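Subject: Re: [handheld-users] right gripper not closing all the way after cable swap
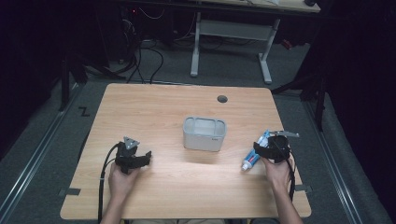 Hi all, and thanks Rozália for getting back to me so fast. Your reply is quoted at the bottom for anybody joining in now.

So I went and did what you suggested, and it's weird! The left gripper is fine, it has been fine since March, I could hug it. The right one is the troublemaker. I pick up the toothpaste tube, start moving it over to the little white plastic basket, and somewhere along the way the reported jaw width jumps wide open even though I'm still squeezing. The tube doesn't budge. The log just thinks I dropped it. Then a moment later it snaps back like nothing happened.

I ran it 10 times with the old cable and got the jump on 6 of them. Swapped in the new cable (the Beltrán one, with the stiffer jacket) and it got better but didn't go away, 2 out of 10. That makes me think there are two problems stacked on top of each other, a tired cable plus something inside the gripper. Episode 437 is the ugliest one if anybody wants to look at the trace. It jumps right when I turn my wrist over to point the cap down.

Things I've tried so far:
- reseated the connector at the gripper end
- re-zeroed the width with the jaws fully shut
- rolled back to the older Wisirura build (no change at all, so I went forward again)

What I haven't done is open the housing, mostly because last time I did that I lost a spring in the carpet and never saw it again. Is there a way to get at the encoder plug without taking the top bracket off? The Stondon folks had a write-up but the link is dead for me.

Also, should I toss everything I recorded this week, or can I filter out the jumps? They're really short, but I'd hate to train on a hand that "opens" in midair.

Thanks a bunch,
Dale

On an earlier afternoon, Rozália Slanina wrote:
> Hi Dale,
> Before you blame the motor side, try the same move with
> the old cable and the new one and count the dropouts.
> On our Briltetti rig it was the strain relief. Every time
> the wrist rolled, the cable tugged on the plug and the
> width reading went to max. Leave yourself a bigger loop
> and tape it to your forearm if you have to.
> Please don't run the real arm off those recordings until
> it's sorted. Ours let go of a full mug.
> Rozália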